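Progress report to the fund: interfaith study and teacher training, Borno
Wednesday, March 25, 2020

The grant pays for two things: short courses for teachers in Quranic schools, and a shared reading group for imams and pastors. Both started in October.

So far 85 teachers have enrolled and 70 have finished the first course. Most of the others missed sessions when the road was closed and will be offered places in the next round. The reading group has met 13 times, alternating between a mosque hall and a church office.
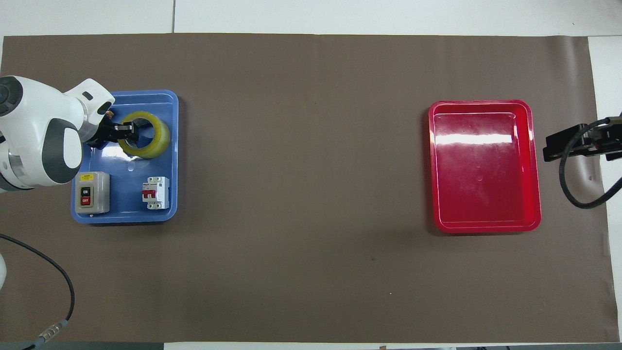
Who chooses the texts for the reading group? The imams and pastors take turns, and each choice is sent to all members a week ahead.

Spending is within budget except for transport, where fuel cost more than we planned. We moved money from the printing line to cover it. The Hausa workbook is at the printer, Jolamix, and the Kanuri one still needs a second proofreading.

Group meetings are on hold for now because of the virus. We are sending lessons by phone and ask for the second payment on the usual date.

Comments

Imuvska: Will the Kanuri workbook be free to schools outside the program? We could use a box of them.

Zariņš: Good to see the transport figures explained. The last report skipped that.

Imuvska: Also, please post the reading list.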